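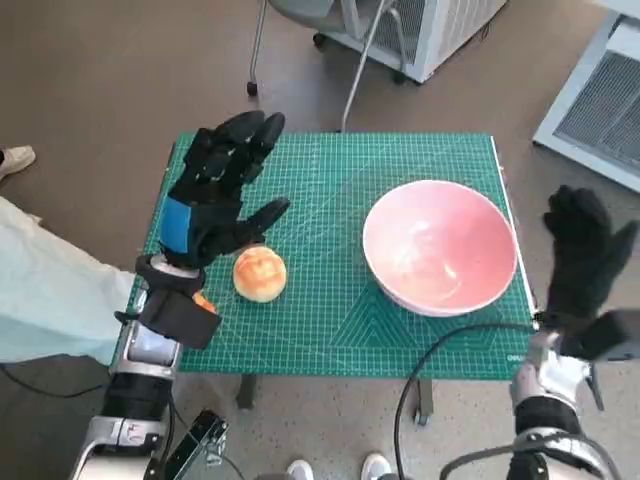

Wer einen zweiarmigen Roboter betreut, redet gern über Modelle und zu selten über Handschuhe. Bei uns in der Zelle Vutow ziehen wir beiden Händen schwarze Stoffhandschuhe über, und ich halte das für die wichtigste Wartungsentscheidung des Jahres. Ein Handschuh ist in 3 Minuten gewechselt. Eine Fingerkuppe kostet uns einen halben Tag.

Ngozi Babalola sieht das anders. Stoff verrutscht, sagt sie, und dann stimmt der Griff nicht mehr. Das ist richtig — deshalb gehört der Sitz auf die Checkliste, vor jeder Schicht, zusammen mit den Kabeln am Handgelenk. Eine Schlaufe, die über die Arbeitsfläche hängt, bleibt irgendwann an einer Schüssel hängen.

Auch die Schneidematte mit Raster will ich behalten. Nach einem Umbau setze ich Brötchen und Schüssel nach den Linien und muss nichts neu einmessen. Alle 40 Betriebsstunden Handschuhe tauschen, alle 90 die Gelenke prüfen: Mehr verlange ich nicht.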